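Door furniture

I've been collecting door furniture for longer than I'd like to admit, so when the wiki asked for an entry on it I put my hand up. Door furniture is the catch-all name for everything fixed to a door that isn't the door: handles, knobs, hinges, locks, letter plates, escutcheons, kick plates and that little rubber stop you stub your toe on.

Knobs and levers

A knob turns in your fist and a lever swings down under your palm (or your elbow, if you've got the shopping in both arms). I grew up in a weatherboard place with knobs on every door and I still love them, but levers are far easier on sore hands. My neighbour Darcy Waaka swapped all 7 of his over one wet February and reckons he should've done it years ago.

Backset

You'll want this word at the hardware shop! Backset is the distance from the edge of the door to the centre of the spindle hole. Get it wrong and the new handle won't line up with the old hole, and you'll be filling and redrilling all arvo. I've done it twice.

Finishes

Unlacquered brass goes brown and moody near the sea. Some people polish it every month – I leave mine alone. Chrome wipes clean but shows every fingerprint, and powder coat comes in any colour you fancy, though it chips around the keyhole.

Mortice locks

The mortice lock sits in a pocket cut into the door itself, so only the keyhole and the faceplate show. Rostislav Jelínek taught me to cut the pocket with a brace and a sharp chisel, and I've never gone back to the router.
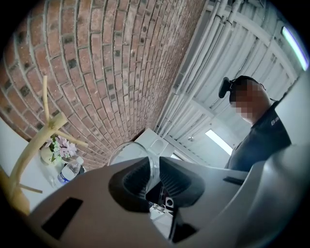 Letter plates

Measure your mail first, is my advice. Older plates are often too narrow for a modern padded envelope, and ours used to chew the corners off every catalogue. Fit a brush seal on the inside if you get a southerly through the hallway.

See also: Hinges; Sash windows; Gate latches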